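**WOLLINBERG, September.** Walier today announced the opening of its demonstration floor in Wollinberg, where household tasks are recorded by hand for use in training home robots. The floor supports Gemerent, the company's program for moving and arranging furniture and other everyday objects.

The first collection period produced 2197 recorded demonstrations across 58 tasks. Walier will add 200 demonstrations of two-handed work each week through the end of the current period.

## Showing the task directly

Operators on the Wollinberg floor do not steer a robot arm from a console. They wear a light pack on the shoulders and work with a gripper in each hand, each one topped by a cube printed with marker patterns. The patterns allow the Zaki software to follow the position and angle of both grippers from start to finish. The same jaw shape is fitted to the robot that will later attempt the task, so the grip an operator chooses is one the robot can repeat.

Furniture was selected as the first focus because it is difficult to handle well. A coat stand is tall and narrow and has its weight near the floor. Chairs differ in height, frame and covering, and a grip that suits a padded seat may not suit one made of wire. Operators are asked to work at a natural pace and to keep any corrections they make, including a second attempt at a grip.

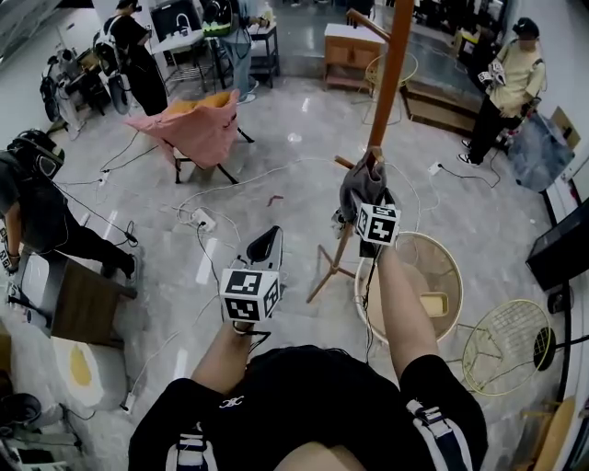
## Several stations, one shared room

Work at Wollinberg takes place at several stations in the same open room. Walier chose this arrangement over separate booths so that recordings would include the conditions of an ordinary home, such as cables on the floor, furniture of mixed styles and other people nearby. Pieces are moved to new positions between sessions, and the furniture set is changed every Wednesday.

Each operator completes a training course before recording. The course covers gripper handling, safe lifting and the correct way to begin and end a demonstration. Recordings are reviewed within 72 hours, and any in which the markers were hidden for too long are returned to the schedule to be performed again.

## Availability

Research groups may apply for access to the first Gemerent collection beginning in September. Approved groups will receive the recordings, the task list and the gripper drawings. Applications should state the type of robot to be used and the tasks of interest.

Visits to the Wollinberg floor are by appointment. Requests from the press and from research groups should be directed to the Walier communications office.

**About Walier**

Walier develops tools and methods for teaching robots by demonstration. Its products include the Zaki tracking software and the handheld grippers used in the Gemerent program.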